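## Alcohol ads near schools: where the complaint stands

In June we sent a written complaint to the city's advertising office about the Lokia hard seltzer posters on the Groseck Avenue bus shelters. Several readers have asked what came of it.

The short version is that the complaint was accepted in part. The office agreed that three of the shelters fall inside the distance the city sets between alcohol advertising and a school entrance. The posters at those stops have to come down. It did not agree with our second point, that the design of the campaign appeals to people under the drinking age. That part has been closed without action, and we are appealing it.

### What we complained about

The posters show a cartoon fox riding a skateboard and holding a can. The same fox appears on stickers, phone wallpapers and a browser game on the campaign website. The site asks visitors for a birth year before they enter, but it accepts any answer and lets you go back and try again if the first one is too recent.

Our letter made two arguments. The first was about distance, and it was simple to prove with a tape measure and the city's own map. The second was about content. The advertising code says alcohol promotions may not use characters or styles "of particular interest to minors," and we said a skateboarding fox with its own game meets that test.

We collected 1,452 signatures in support, most of them on paper outside the Hofstetter Street library and the two middle schools. Thank you to everyone who stood out there in the rain.

### What the office said

On distance, the reply was clear. The limit is 200 feet from any school entrance, and the office counts side gates that students use every day. The agency that places the posters, Clona Outdoor, had measured from the front doors only. It has been told to measure again for every shelter it rents in the city.

On content, the reply ran to four pages and we don't find it convincing. The office says the fox is "drawn in a retro manner that adults may also enjoy." We never said adults wouldn't enjoy it. The code asks whether the style has particular interest for minors, and the reply does not deal with the game or the stickers at all.

There is no fine. The office can only issue one after a second breach by the same advertiser inside a year.

### What the advertiser said

Lokia's marketing department wrote to us directly. The letter says the company takes responsible drinking seriously and that the campaign was reviewed before launch. We asked who reviewed it and have not had an answer. The company did say it would remove the free stickers from stores. When we checked, two of the five stores we visited still had them next to the register.

### The appeal

Sang Âu is drafting the appeal and would like comments on the text before it goes in. The appeal will cover three things:

- the browser game, with screenshots of each level and the sign-in page
- the stickers, with a list of the stores that carried them
- earlier rulings on cartoon characters in alcohol ads, including one from the same office that went the other way

If you have children in grades six to eight and they have seen the game or been given stickers, a short signed statement would help. Half a page is plenty. Please leave out your child's full name – initials and grade are enough.

We also need people to check the remaining shelters. There are 29 on the list and around 40 minutes of walking covers the northern half. Note the shelter number, the product shown and the nearest school gate. If you can't measure, write down the street address and we will work it out from the map.

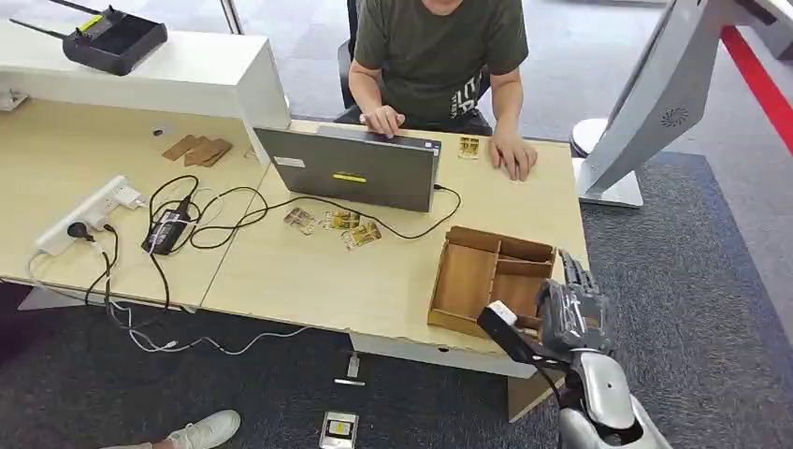 ### Other short items

**Stadium signs.** The parks department has answered our question about the beer banners at the youth soccer fields. They belong to the adult league and are supposed to be taken down after each match. If you see them up during a youth game, send us the field number and the time of day.

**Printed guide.** The new edition of our two-page guide to filing an advertising complaint is ready. It explains which office handles shelters, which handles radio, and what to do about ads on delivery apps, a question we get more than any other. Copies are at the library desk, or we can mail you one.

**Next open evening.** We start at 7 p.m. in the usual room, and the draft appeal will be read through first. Use the side door, the front one is locked after six.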